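Last updated: 2018-08-01

We use cookies to remember your settings. By reading on you agree to this. OK / Manage

Okay, small claims thread, as promised. I took my old landlord to court over my deposit and several of you asked how it went. Long one, sorry. I'm not a lawyer!!

The landlord was an outfit called Lukach. I moved out in December, left the keys in the drop box, gave them my new address in writing, and then heard nothing for weeks. My deposit was $2441. That is a lot of groceries.

When a letter finally came it said they were keeping every cent for "cleaning and restoration." No receipts, no breakdown, just that one line and a signature I couldn't read.

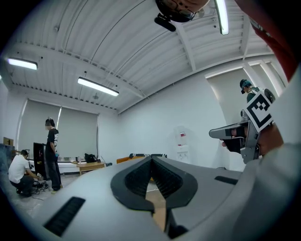

Bright white room, patch of tan floor.

First thing I did was read my lease again, all 43 pages of it (I made tea). Way in the back there's a clause saying they had to send me an itemized list. They hadn't. I put a sticky note on that page and felt very powerful.

Then I wrote a demand letter. My friend Noemí Carrillo read it over and made me take out the adjectives. She was right, it was a much better letter without "outrageous" in it. Dates, the amount, the clause, a deadline to pay. I sent it certified and kept the green card when it came back.

Their answer came from a law firm, Deler Boateng. Two paragraphs on really thick paper. It said I'd damaged the place and they were thinking about a counterclaim for over $3000. I'm not going to lie, I felt sick for a whole weekend.
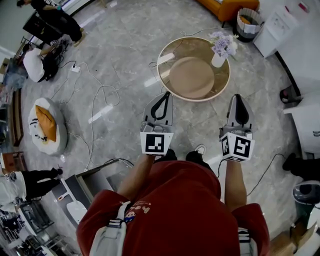

Anyway, I called the court's self-help line on my lunch break and the woman there was so patient with me. She couldn't tell me if I'd win, but she told me which form to use, where to file it, and that I should bring three copies of everything. THREE. Bring the copies, people.

I also dug out my move-in checklist. Half the stuff they wanted to charge me for was on it from day one, the bathroom door, the stain by the closet, all of it, with the manager's initials next to every line. If you rent and you don't have one of these, go make one tonight.

Hearing day: I waited forever on a very hard bench and then my part was over before I'd really sat down. The judge asked them for receipts. They had one invoice, from a cleaning company called Nandell, and it had the wrong unit number on it. The counterclaim never got filed, by the way.
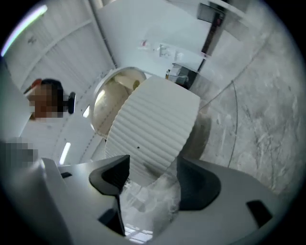
Marisol Arellano: Wait, did you have to pay the filing fee yourself, or do they make the landlord cover it if you win?

Paid it up front, and then I asked for it back as part of the judgment. There was a box for costs on my form and I almost skipped right over it! The judge gave me the deposit minus a bit for a broken blind (fair, I broke the blind) plus the fee.

Getting the money was its own thing. Winning doesn't mean a check shows up. I had to send another letter with a copy of the judgment, and they paid 2 days before I was going to go back and ask about collecting. I'll do a separate thread on that part if anyone wants it.

Comments

tenant_in_4b: Yes please to the collecting thread. I've had a judgment sitting in a drawer for months.

Gail: Rules are different in every state, so check your own deadlines before you copy any of this.

rooftopdan: mine kept the whole thing too and I just let it go. kind of mad at myself now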